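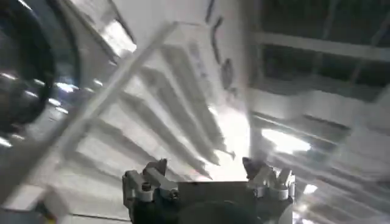 Setting Limits Before the Arm Moves

At Traterau, no gripper is cleared for work until its finger brackets and screws have been checked by hand. The rule comes from the Tadell code of practice, which the firm adopted in April. It requires two people to sign for each change of tooling and sets a test run of 20 cycles at reduced speed.

Driss El-Sayed, who oversees the code at Traterau, considers the written record as important as the check itself. "A signature tells the next shift where to begin," he said. Records are kept for 160 days.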